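Portes ouvertes chez Jonex : une matinée avec les bras qui rangent les câbles

Reportage

Le parking est plein à neuf heures. On laisse la voiture le long de la route, on longe un bâtiment bas que rien ne distingue des entrepôts voisins, et on signe un registre à l'accueil. Jonex ouvre ses ateliers une fois par an, en mai, et l'entreprise avait prévu des groupes de douze personnes. Les nôtres en comptent plutôt quinze. Chacun reçoit un badge, une paire de lunettes de protection et un plan photocopié du rez-de-chaussée.

Jonex emploie 27 personnes. Elle a commencé par fabriquer des convoyeurs pour la petite logistique, puis s'est mise il y a quatre ans à la manipulation d'objets par des bras robotisés. Les convoyeurs paient encore l'essentiel des salaires. Les bras occupent la moitié de la surface et presque toutes les conversations.

Anong Chantharasri dirige l'atelier et mène elle-même la première visite. Elle parle vite, marche vite aussi, et s'arrête d'abord devant une machine que personne ne regarderait sans elle : une table de tri pour colis plats, vendue à un client du secteur textile, revenue pour une révision. Les courroies sont démontées et posées sur un chariot. « C'est avec ça qu'on vit », dit-elle. Puis elle pousse une porte battante et on entre dans la partie que les visiteurs sont venus voir.

La salle est éclairée au plafond, sans fenêtres. Les postes sont séparés par des panneaux transparents à hauteur de poitrine. Chaque poste a sa table, son bras ou sa paire de bras, un écran et un bouton d'arrêt d'urgence monté sur un pied. Les visiteurs restent derrière une ligne jaune collée au sol. Les enfants la franchissent toutes les deux minutes et on les rappelle.

Le premier poste s'appelle Ueda, comme tous les noms internes de la maison, choisis par ordre d'arrivée sur une liste dont plus personne ne se rappelle l'origine. On y plie des torchons. Le bras saisit un coin, soulève, repose, cherche le coin opposé. Il faut presque une minute pour un pli correct. Une dame du groupe demande si on peut l'acheter. On ne peut pas.

Le deuxième poste, Zuker, sert aux essais de pinces. Sakda Jaidee y présente une série de doigts de préhension disposés sur un plateau, du plus rigide au plus souple. Il les fait passer dans le public. Les rigides tiennent mieux les pièces lourdes et marquent les surfaces. Les souples pardonnent les erreurs de position mais s'usent, et il faut les changer avant que la matière ne se fende. Il montre une paire usée, lissée à l'endroit du contact. Un homme qui travaille dans une conserverie pose des questions précises sur le nettoyage. La réponse est longue et porte surtout sur les produits à éviter. On comprend que le sujet n'est pas réglé.

Il explique aussi le choix de placer une petite caméra au poignet du bras. Une caméra fixée au plafond voit toute la table, mais le bras lui cache l'objet au moment précis où il le saisit. Celle du poignet voit de près ce que la pince approche. Elle a le défaut inverse et perd le reste de la table. Jonex utilise les deux quand la place le permet.

- Et quand elle ne le permet pas ?

- Celle du poignet, répond-il.

Le troisième poste, Trusdale, attire le plus de monde. C'est celui du matériel électrique : multiprises, blocs de prises, chargeurs, câbles. L'idée vient d'un reconditionneur qui reçoit des cartons d'accessoires en vrac et paie des gens pour les séparer. Le travail est répétitif et fatigue les mains. Les objets sont de formes simples, mais ils se touchent, se recouvrent, et les câbles se prennent dans tout.

Chutima Inthanon s'occupe de ce poste depuis le début. Avant de lancer le bras, elle prend le temps d'expliquer ce que le public va voir. Pour apprendre une tâche à la machine, une personne la pilote d'abord à distance et exécute le geste elle-même, de bout en bout. Le système enregistre les images et les mouvements. On recommence en changeant la place des objets, leur orientation, leur nombre. L'équipe a enregistré 800 démonstrations pour ce seul poste. Ensuite un modèle est entraîné sur l'ensemble, et le bras essaie seul.

« Les cinquante premières, on les a jetées, raconte-t-elle. On les faisait trop proprement. Tout était bien espacé, bien droit. Dès qu'on mettait un câble en travers, le bras ne savait plus quoi faire. »

Depuis, les tables sont préparées avec plus de désordre. On y laisse des fils enroulés, des blocs de travers, des adaptateurs posés sur les câbles. Les couleurs varient aussi, pour que le système n'associe pas une teinte à un type d'objet. Sakda Saengthong, technicien, prépare les tables. Il a une feuille avec des positions tirées au sort, qu'il suit à peu près. Il avoue tricher quand le tirage lui semble trop facile.

La démonstration dure dix minutes. Le bras descend, hésite au-dessus d'un chargeur, referme la pince, remonte. Il dépose l'objet dans le bac prévu. Au troisième essai il prend un câble au lieu du bloc voisin et soulève toute la boucle. Chutima Inthanon l'arrête, remet la table en état et relance. Elle ne commente pas. Le groupe applaudit l'essai suivant, qui est bon, et elle paraît un peu gênée.

Les cubes de prises donnent du fil à retordre pour une autre raison. Ils se ressemblent sur plusieurs faces, et une prise peut se trouver sur le dessus comme sur le devant. Pour les ranger dans le bon sens, le bras doit reconnaître un détail, par exemple le bouton marche-arrêt, souvent petit et de la même couleur que le reste. La pince arrive par les deux côtés afin de laisser cette face visible par la caméra du poignet. Si elle arrive autrement, il faut reposer le cube et le reprendre.

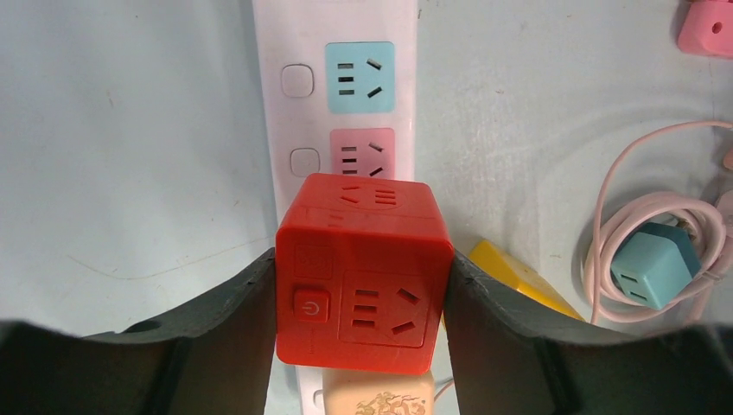 Le bras peut-il brancher un appareil tout seul ?

Chez Jonex, le poste Trusdale ne fait que saisir, orienter et ranger. Le branchement demande une précision et un contrôle de la force que l'équipe n'a pas encore abordés, et tout le matériel est manipulé hors tension.

La question revient pourtant à chaque groupe. Chrysoula Tsolakis, chargée des relations avec les clients, la connaît par cœur. Elle tient un stand près de la machine à café avec des fiches techniques et un bol de bonbons. Les visiteurs lui demandent aussi le prix, la durée de vie, et ce que deviendront les gens qui trient aujourd'hui à la main. Sur le prix, elle renvoie à un devis. Sur le dernier point, elle dit que le reconditionneur compte garder son équipe et la déplacer vers le contrôle et les petites réparations, parce qu'il peine déjà à recruter pour le tri. Un visiteur, ancien délégué du personnel dans une autre usine, lui demande si c'est écrit quelque part. Elle répond que non.

Les chiffres affichés au mur sont modestes. Lors du dernier essai long, mené en continu avec un opérateur présent, le poste a traité 212 objets sans intervention avant de s'arrêter sur un câble coincé sous une multiprise. Le client en voudrait 1000. Anong Chantharasri pense qu'une partie du chemin se fera par la mécanique, avec un bac d'arrivée légèrement vibrant qui séparerait les objets avant le passage de la pince. Chutima Inthanon préférerait davantage de démonstrations. Elles en discutent devant nous, sans se mettre d'accord, puis le groupe suivant arrive et il faut libérer la place.

On peut aussi essayer soi-même. Au fond de la salle, un poste de pilotage est ouvert au public, avec deux poignées et un écran. La tâche consiste à poser un bloc en mousse sur un autre. C'est plus difficile qu'il n'y paraît : l'image aplatit les distances, et on referme la pince trop tôt ou trop haut. Une fille d'une dizaine d'années y arrive du premier coup. Son père s'y reprend à quatre fois, et laisse la place en disant que la poignée gauche a du jeu. Sakda Jaidee vérifie après son départ. Elle a du jeu, en effet, et il la resserre avec une clé qu'il avait dans la poche.

Vers midi, les ateliers se vident. On rend les lunettes dans une caisse, les badges dans une autre. Sakda Saengthong a déjà remis sa blouse et prépare une table pour l'après-midi. Trois groupes sont encore inscrits, le dernier à seize heures. Les bras seront mis à l'arrêt une heure plus tard, et les enregistrements reprendront le lendemain matin avec une nouvelle feuille de positions.

Les prochaines visites auront lieu au printemps prochain, sur inscription auprès de l'accueil. Les enfants de moins de huit ans ne sont pas admis dans la salle des bras, mais peuvent voir les convoyeurs.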